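Rapport de projet – Bonnes pratiques pour une cellule de préhension en vrac
Projet de deuxième année, équipe Prukine
Septembre 2023

1. Pourquoi ce sujet

Quand on nous a proposé la liste des projets, presque tout le monde voulait faire de la vision ou de l'apprentissage. Nous avons pris le sujet « règles d'exploitation de la cellule », un peu par curiosité, et nous ne le regrettons pas du tout ! Rédiger des règles oblige à comprendre le robot, la pince, le bac, le logiciel et surtout les gens qui travaillent autour. Nous avons appris plus de robotique en un semestre avec un cahier et un chronomètre qu'en deux ans de cours (pardon à nos enseignants).

Le projet s'appelle Prukine. Il consiste à faire saisir par un bras industriel des objets de formes variées, posés sans ordre dans un bac. Une autre équipe développe le choix du point de saisie. La nôtre devait livrer un référentiel de bonnes pratiques : qui entre dans la cellule et quand, à quelle vitesse on travaille, comment on fixe le bac, quels objets on accepte, ce qu'on note dans le journal.

2. Les textes de départ

Nous avons commencé par les normes ISO 10218-1 et 10218-2, qui traitent de la sécurité des robots industriels et de leur intégration, puis par l'ISO 12100 pour l'appréciation du risque. La lecture est aride au début, et puis on se prend au jeu : chaque exigence répond à une situation dangereuse qu'on finit par reconnaître chez soi. La spécification ISO/TS 15066, sur les applications collaboratives, nous a servi de point de comparaison. Notre cellule n'est pas collaborative et nous l'avons écrit en toutes lettres à la première page du référentiel, parce que plusieurs camarades pensaient le contraire.

L'entreprise Ultico, partenaire de la formation, nous a aussi prêté son modèle de fiche de risque. Nous l'avons simplifié : une ligne par tâche, une colonne pour le danger, une colonne pour la mesure, une case pour la signature. La version d'origine avait beaucoup trop de colonnes pour des étudiants pressés de lancer un essai.

3. Les règles retenues

Accès. Personne dans la zone quand le robot est en automatique. Pour remettre des objets dans le bac, on arrête le programme, on coupe les entraînements, on garde le boîtier d'apprentissage sur soi.

Vitesse. En mode manuel réduit, la norme fixe un plafond de 250 mm/s au point d'outil. Pour toute nouvelle trajectoire, nous lançons le premier passage en manuel réduit, puis nous montons par paliers. Le passage à 100 % de la vitesse programmée demande l'accord de deux membres de l'équipe.

Hauteur d'approche. La pince s'arrête à 40 mm au-dessus de l'objet avant la descente finale. Ce petit palier a changé notre vie ! Il laisse le temps de voir une mauvaise orientation des doigts et d'appuyer sur l'arrêt si quelque chose cloche.

Fixation. Le bac est bridé sur la table, et l'on vérifie chaque serre-joint à la main au début de la séance. Un bac déplacé fausse le repère, et un repère faux envoie les doigts dans la tôle.

Objets. Nous acceptons des objets rigides ou souples, opaques ou transparents, sans verre, sans arête coupante, sans liquide. Le mélange est volontaire, c'est lui qui rend les essais intéressants.

Journal. Chaque prise est notée, réussie ou non, avec l'objet visé et le motif de l'échec. Une prise ratée non notée ne sert à personne.

4. Mise en pratique

Nous avons enregistré 335 tentatives avec ces règles, sur les 1 000 que l'équipe vision aimerait atteindre. Le rythme est plus lent qu'espéré, surtout les premiers jours, où l'on relisait la fiche avant chaque démarrage. Ensuite les gestes viennent tout seuls.

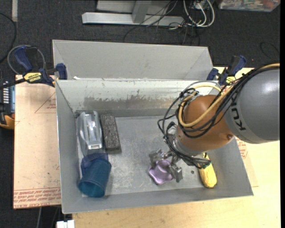

Figure 1 – Pince au-dessus de l'objet violet clair, dans le bac bridé à la table.

Le bac métallique à parois inclinées a posé une question que nous n'avions pas prévue : que faire d'un objet collé contre la paroi ? Nous avons d'abord autorisé la prise avec une orientation imposée, puis nous avons ajouté une marge latérale en dessous de laquelle le programme passe à l'objet suivant. Les objets transparents nous ont donné beaucoup de fil à retordre aussi, et la règle actuelle (deux échecs de suite, on change de cible) vient de là.

Autre point, moins glorieux : le rangement. Les câbles au sol n'apparaissaient nulle part dans notre première version. C'est l'équipe El Fassi, venue relire notre travail avec un regard neuf, qui a demandé où était la règle sur les chutes de plain-pied. Elle avait raison, et le paragraphe existe maintenant : passage libre entre la porte et le boîtier, câbles regroupés le long du support, vérification en fin de séance.

5. Ce qui reste à faire

Le référentiel tient sur quatre pages et il est affiché près de la cellule. Il manque encore une procédure de reprise après collision, que nous avons seulement ébauchée, et une vraie validation des distances de sécurité par une personne habilitée. Nous aimerions aussi essayer nos fiches sur la cellule Jivanis, dont le préhenseur à ventouses pose d'autres questions (que se passe-t-il en cas de perte de vide pendant un transfert ?). Le fichier du journal et la fiche de risque vierge sont joints en annexe A et B, et l'équipe suivante peut les modifier à condition de changer le numéro de version.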